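# Reading the label before the label reads you

Medical device labelling has its own vocabulary, and small manufacturers often meet it late. Cadell, a supplier of wound dressings, had 213 product labels in circulation when it began a review in May. Of these, 15 used "sterile" and "aseptic" as though the words were interchangeable.

Karim Zerouali, who led the work, started with the term list. Each word was given one meaning, one source document and one owner.
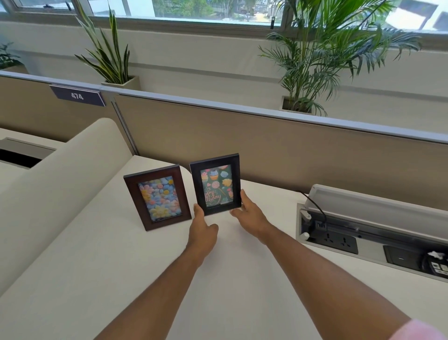

The list grew to 235 entries. Most were routine – "batch", "lot", "expiry" – but "intended use" and "intended purpose" took two meetings to settle. Translators at Nikolovski then checked every entry against the patient leaflets, where the same term had often been given two renderings.

Changes are now logged in Bevora, and a label cannot go to print while any of its terms is under query.

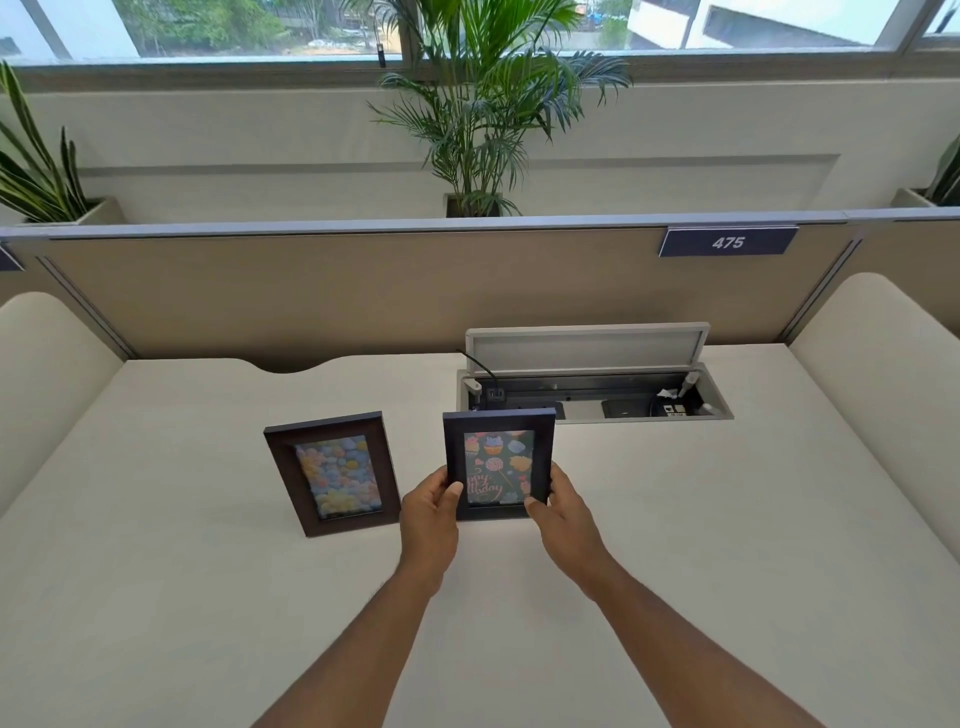 *Two framed pictures on a white desk, the smaller one held upright.*

The next review covers carton text and opens on a Thursday, with 508 lines to check.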